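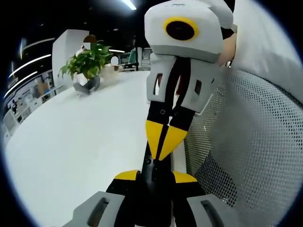 Yellow fingertips on two hand-held grippers, tips facing.

Fingertip care, hand tools with soft or colored tips

Wipe tips with a damp lint-free cloth after each session. No solvent on yellow parts; it dulls the color and hardens the surface.

Check the small screws on the finger blocks. Snug only, 2 turns of the wrist at most with a short driver. Replace any screw with a rounded head.

Close the fingers slowly and look for an uneven gap at the point.

Store with tips apart. Spare tips go in the Trallow drawer, bin 66.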